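I have my doubts about the paperless office, and the people at Zuvine who sell it haven't eased them. Sarla Rana, who runs the Wurnton branch, told me in July that printed manuals would be gone within 3 years. She had her notes for the meeting on paper.

What do we gain? A booklet opens at once. It needs no password, and it doesn't change its wording overnight.

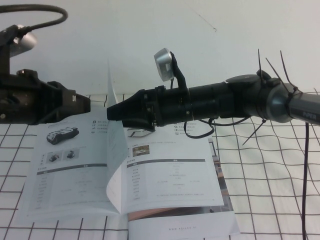 The savings are just as doubtful. Jandusmont claims 30 per cent, but I can't find the cost of the tablets anywhere in its sums, or of the 4 hours' training. I asked twice and was sent a link that had expired.

By all means scan the old invoices. I'd keep the handbooks on the shelf for now, and ask Zuvine again when its own help page loads on a Monday morning.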